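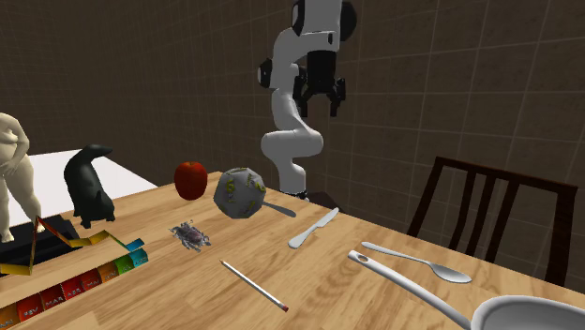 Brown tiles, wooden table. Kitchen thread, sorry in advance.

1/ We've been choosing tiles for our kitchen since November. I have opinions about grout now. I used to have friends.

2/ The shop in Rorngate stocks 114 kinds of brown. My husband likes one called Zakel. I like one called Cabrera. Held up to the window they are the same tile. We argued until tea anyway.

3/ Samples cost 40p each, which sounds like nothing until you find you've spent more on samples than on the kettle.

4/ Wenjie Shao from upstairs did hers in a weekend and says "just pick one". Wenjie also has a wet room, so I'm not taking lectures.

5/ The quote for fitting came in at £530, plus £150 if we want the corner behind the boiler done. Who is looking behind the boiler? My mother. My mother is looking behind the boiler.
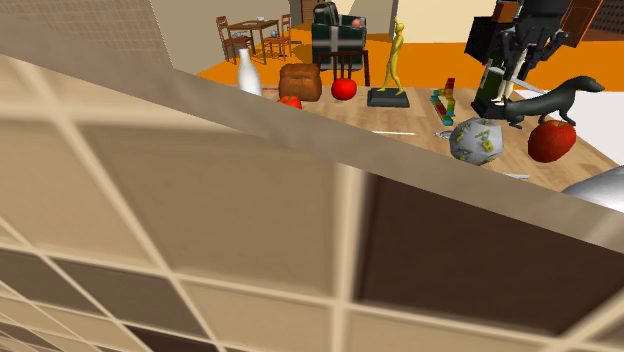
6/ Cream squares have now entered the running. Pale grout too, in a room where people fry things.

7/ Husband has gone to bed with the Muviven catalogue. Says he's "just looking at taps".

8/ We are not getting new taps.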